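Friday, August 4, 2023

The left jaw quit on me again today, and this time it did it with cloth in its grip, so I'm writing it all down before I forget the order things happened in.

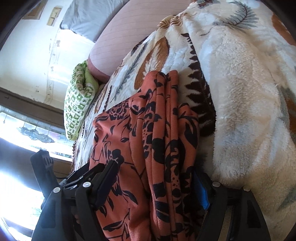 I'd been going since a little after nine, doing the soft stuff. Soft stuff is what Lakshmi wants this month - scarves, blankets, anything that creases and slides around. July was all cups and boxes and I got spoiled, because a box either comes up or it doesn't. With thin cloth you have to come in low, close slowly, and hope you've got one layer and not the blanket underneath as well. I was getting pretty good at it! I had the orange-red piece with the black flowers, my favorite of the lot (you can tell where you are on it from the print), and I was doing gather, lift, lay down, gather, lift, lay down, with the radio on.

Episode 2378 was where it first felt off. I squeezed the trigger and the right side came in the way it always does and the left side came in late. Only a hair late. I thought it was my hand getting tired, so I shook it out and had some coffee and did a few more. They looked fine on the little preview, I swear they did.

Then on 2416 I closed on a fold, lifted, let go of the trigger, and nothing let go. The left pad just stayed where it was. The right one opened and the cloth hung off the left by a pinch of fabric that had worked its way in behind the pad, right by the pivot. I did the stupid thing, of course. I reached in with my other hand to free it without switching off. I had my fingertip more or less on the pad when the linkage let go of whatever it was holding and snapped shut. It got the edge of my nail. No blood, lots of language. It's a small motor and it's not going to take anybody's finger off, but it pinches like a car door and I have a purple line there now.

So I hit the switch (finally) and sat on the bed and texted the group. Kumaresan called me back in maybe a minute, which was sweet, and the first thing he asked was whether the power was off and the second thing was whether I was OK, in that order, and I've decided that's the right order. He had me hold the phone over it and work each jaw by hand. The right one moved like butter. The left one moved, then stuck, then moved. He could hear it click over the phone.

What he thinks is this. The two jaws share one drive, and there's a little Lumetti coupling that's supposed to slip if one side jams. Mine has been slipping when it shouldn't and then grabbing again all at once. Lint gets in there, he says, and threads, and a month of blankets would do it. I asked if I'd broken it and he said no, it's been happening to Duyên's too, she just hadn't written it up. Well, I was a bit cross about that! If I'd known hers was sticking I'd have kept my fingers out. Or I'd like to think so. I have read the sheet that says power off before touching the jaws, I signed the sheet, and I still stuck my hand in there like I was getting toast out of a toaster.

I took the side cover off after lunch, with Kumaresan still on the phone and chewing something. There was a thread wound around the shaft, tight as a bobbin. It took me tweezers and most of an hour. I put it in an envelope for him like evidence. After that the jaw moved better but the click is still there, and he told me not to run it, so I'm not running it.

The part that bugs me more than the nail is the data. If the coupling was slipping from 2378 on, then everything between there and 2416 has the fingers recorded as being somewhere they weren't. The recorder only knows what the motor did. It doesn't know the left jaw was lagging. So a robot that learns from those would learn to close crooked, or to think it had hold of something when it didn't. I wrote all this to Lakshmi and said throw them out. She said she'd hold them aside and have Kai-wen look at whether you can see the lag on the video, and that she might go further back too, to be safe. That could be the whole blanket week. I did 139 on Tuesday alone and I was so proud of it.

She was nice about it, though. She said Gurnport (the office, she always calls the office Gurnport like it's a person) would send a replacement coupling, and that she's going to ask for a stop button that sits by the thumb - the switch now is on the back, and I do have to let go of the handle to reach it. I said yes please to that. I also said maybe everybody should be told when one person's is sticking. She said she'd put out a note tonight. I haven't seen it yet, but it's only eight.

Things to do before Monday: file the incident form (I started it, there's a box for "body part" and I put "nail, left hand"), charge the spare batteries, run the lint roller over every single thing in the cloth bin, look at the hems for loose threads and snip them. Mail the envelope. Ask Kumaresan if the spare gripper from June is still at his place and whether it's got the same coupling in it.

Finger's throbbing a bit. Going to put some ice on it and watch something.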